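We visited the open day of the Harnance wool mill on 2018-11-17. The bus from Virk took 70 minutes and the parking was already full. Our guide, Ishbel Matheson, showed us the dye room first, where the colour of the water surprised me. After this we saw the old looms, and I bought grey yarn for my mother. The washrooms are near the exit.

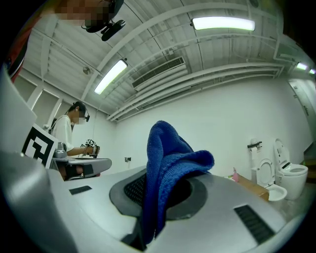
Blue knit. 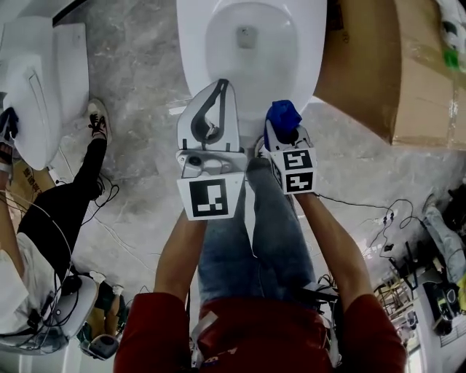
Is the mill open to visitors in winter?
Visitors can come on Saturdays until the end of the season, but the dye room is closed then.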